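Chapter 4
Walls of Brick and Stone

Most people walk past a dozen walls on the way to work and look at none of them. A mason sees the size of the units, the thickness of the joints and the pattern in which the pieces are laid. This chapter covers those three things. Mortar mixes were dealt with in Chapter 3 and are mentioned only where the joint depends on them.

A brick wall is made of courses. A course is one horizontal row of bricks together with the bed of mortar under it. The vertical joints in one course should not line up with those in the next. If they do, the load travels straight down the line of joints, and the wall is likely to crack there first. 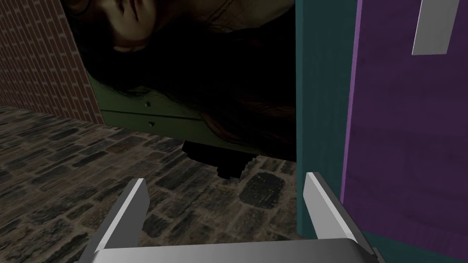 The way the bricks overlap is called the bond. In running bond, every brick is laid lengthwise and overlaps the one below by half. It is quick to lay and suits a wall one brick wide. Thicker walls need some bricks turned crosswise to tie the front to the back. These are called headers, and the lengthwise bricks are called stretchers.

Stone is different in one important way - the pieces do not come in one size. When Wouter Leemans rebuilt the yard wall at Clerkham, he had 2,550 stones on the site and sorted them by height before laying any. The sorting took longer than his helpers expected. The laying went faster as a result, and only 118 stones had to be cut. 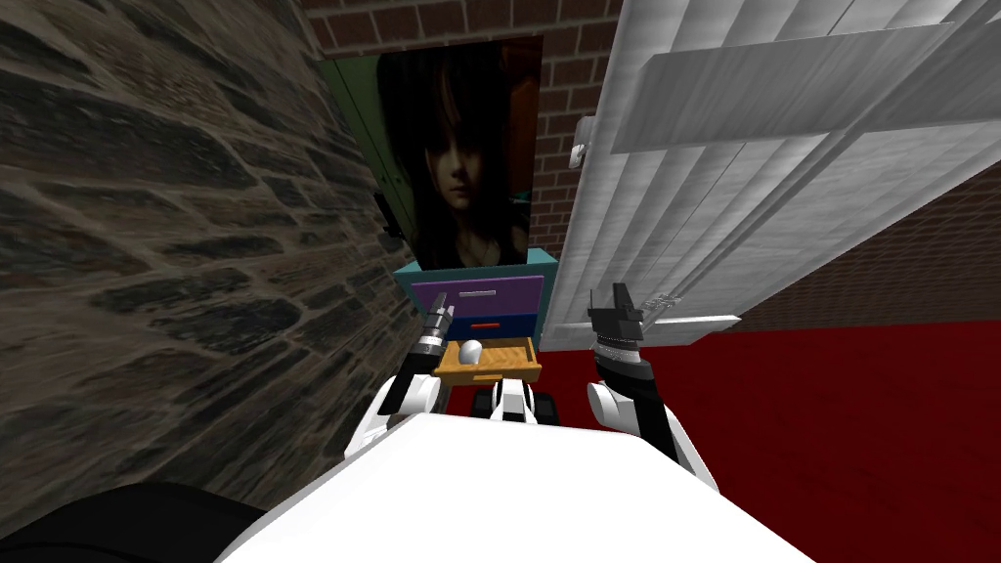

Why is mortar made weaker than the brick or stone around it?
Walls move a little as they warm, cool and take up moisture. Weak mortar gives way before the masonry does, and a worn joint can be raked out and filled again. A split brick has to be cut out and replaced.

Color matters too, though mainly to the eye. Pale mortar makes each unit stand out. Mortar close to the color of the brick makes the wall read as a single surface. Toon Verschueren laid three test panels for the Brouwer warehouse, 300 bricks in each, and changed nothing but the mortar. Visitors took them for three kinds of brick.

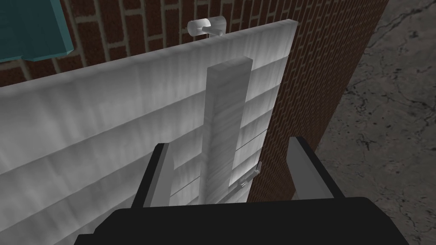

Figure 4.3 White slatted panel against a red brick wall.

Anything fixed to a finished wall puts a load on it. Light items can be hung from plugs set in the joints, where the holes are easy to repair. Heavier items should be fixed into the brick itself, well away from its edges. Section 4.1 begins with the tools needed for both jobs.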